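Minutes of the meeting of the Tornholm Maternal and Child Vaccination Group
Thursday, January 3, 2019, in the small meeting room of the Parnoser clinic

Present: Yaneth Agudelo (chair), Arnulfo Cusi, Yhon Cusi, Charoen Nuchit
By telephone: Skarphéðinn Kirkegaard (from item 3)
Minutes: Charoen Nuchit

1. Opening and previous minutes

The chair opened the meeting at ten past two. The minutes of the last meeting were read. Yhon Cusi asked for one correction under item 4: the second measles dose was discussed for the Usodance district and not for Geagea. With this correction the minutes were accepted.

2. Vaccination figures

Arnulfo Cusi presented the figures since September. In the Tornholm area 1,025 children were registered for the second measles dose. Of these, 810 have received it. He explained that the figure for Usodance is not yet complete, as the register from the two outlying health posts arrived only before the holidays and part of it is difficult to read.

Yaneth Agudelo asked if the children who moved away are still counted among the registered. Arnulfo Cusi answered that they are, until the family gives notice, and that most families do not give it. It was discussed whether to remove a child after two letters without reply. Yhon Cusi was against this, as a child who is removed will also not be invited for the school dose. It was decided to keep these children in the register but to mark them separately.

Action: Arnulfo Cusi to add the mark and send the corrected table to all members.

3. Money for the outreach visits

Skarphéðinn Kirkegaard joined by telephone. He informed the group that the district health office has confirmed the travel money for the first quarter only. For the second quarter there is a promise by word, but no letter. The visits to Geagea are the most expensive, because the road is closed in part and the nurses must stay one night.

The chair said that we cannot plan the Geagea visits on a promise. Charoen Nuchit proposed to combine them with the antenatal clinic day, so that one vehicle is used for both teams. Skarphéðinn Kirkegaard supported this but reminded the group that the midwives have already a full car with their own equipment. He will ask them how much room they need.

A longer discussion followed about the night allowance for the nurses. It was last changed four years ago and does not cover the guest house any more. The group agreed that it must be raised, but no amount was fixed at this meeting.

Action: Skarphéðinn Kirkegaard to write to the district office and request the second quarter in writing. Charoen Nuchit to prepare a proposal for the allowance.

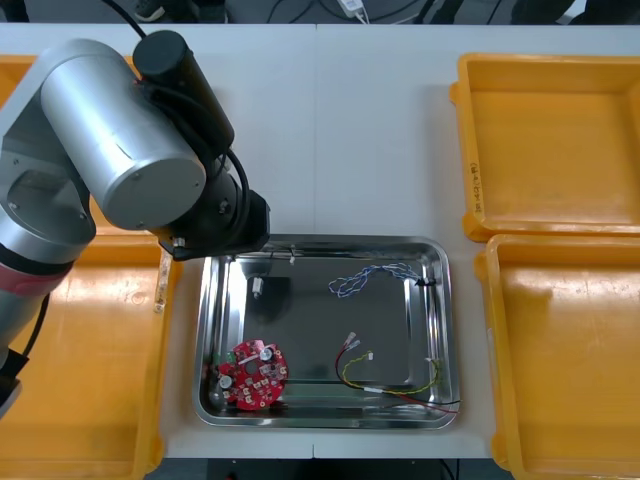

Trays on the white tabletop.

4. Cold storage

Yhon Cusi reported on the refrigerator in Usodance. The door seal was replaced, and the temperature sheet is filled in each morning and each evening. On two weekends the evening reading is missing. He has spoken with the staff, and from now on the person who locks the building will also sign the sheet.

The old refrigerator in Geagea is still working, but spare parts are not sold any more. Yaneth Agudelo would like to see it replaced before the warm months. There is no budget line for this. Arnulfo Cusi suggested to ask the municipality, who paid for the one in Parnoser. The chair will raise it when she meets the deputy mayor.

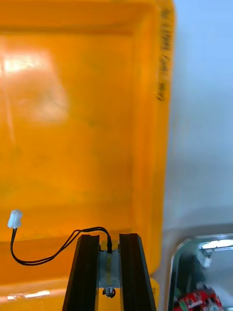
It was also asked what happens with doses that are opened and not used at the end of a clinic day. Yhon Cusi will collect the numbers from all posts for one month, so that we can talk about it with facts. He asked the members not to present this to the staff as a control.

Action: Yhon Cusi to collect the numbers. Yaneth Agudelo to speak with the municipality.

5. Letters to parents

The new invitation letter was printed in 650 copies. Two mothers' groups have read it and found it clear, but the telephone number is too small and the opening hours of Usodance are the old ones. The copies for Tornholm and Parnoser can be used. For Usodance a sticker with the correct hours will be put on.

Charoen Nuchit asked if the letter can also be sent as a text message. Skarphéðinn Kirkegaard said it is possible, but the consent of the parents must be asked first, and the registration form has no box for it. The form will be looked at when the present stock is used up.

6. Any other business

The training in Parnoser for new vaccinators has up to 55 places. Each post should send its names to Charoen Nuchit by the end of the month.

Arnulfo Cusi will be absent from the next meeting and Yhon Cusi will present the figures in his place.

The meeting was closed at five minutes to four. The date of the next meeting will be sent by e-mail.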